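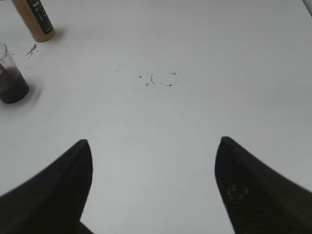
Fig. 1. Station table, left side: tan bottle, plastic cup, purple stains.

Clinencombe Adult Learning
Table Service and Clearing Down, Unit 4: Drinks and What They Leave Behind
Course notes, Glória Azevedo

Read before the practical. Those who read it afterward tend to do so in a stained shirt.

4.1 Look first
The instinct on meeting a used drinks table is to grab a cloth. Please resist it for a minute. Stand still and find the marks, then find whatever is still full. In Fig. 1 the cup holds a dark purplish-brown liquid, and there is a small streaky splatter on the table between it and the bottle. Whether one caused the other is a matter for philosophers. Your job is to move the full cup before you wipe anywhere near it.

Carry a part-filled plastic cup low down, by the body. Squeeze it at the rim and the contents will come up to meet you.

4.2 Bottles
Sort bottles by what happens to them next. Anything opened and still good gets its cap or cork back and goes to the side counter. Empties go in the crate. Check before you tip: colored plastic and dark glass are both excellent at hiding the last two inches.
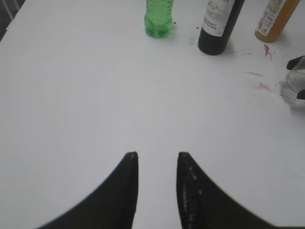
Fig. 2. Green soda bottle, Cabernet Sauvignon, orange bottle. Note the splatter by the wine.

Three bottles standing near one another is how most tables look by the end of an evening, and people will reach across all of them to get at the mark in the middle. Move the bottles first. Wipe each base as you lift it, or you'll print a neat ring wherever you put it down, and then you'll have a new stain to be proud of.

Red wine on a white top: blot, then damp cloth, then dry cloth. Work from the outside of the mark toward the center. Scrubbing outward gives you a bigger, paler stain, which some students have tried to pass off as progress.

Specks count. They are small and dull and they are the first thing Lindalva Rangel looks for when she assesses you. She will crouch to get the light across the table. Do it before she does.

4.3 Cups
A cup that looks empty can still have a ring of color around the bottom. Stack it and the one above wears it too. Tip out, rinse, then stack or discard, according to the house rule. 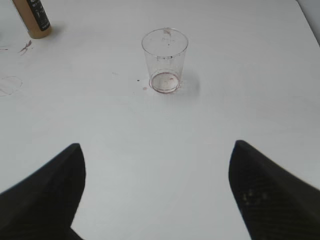
4.4 For the practical
Bring 2 cloths, one for damp work and one for dry. Label them. Tables are in Room 68.
Reread 4.1, however well you think you remember it.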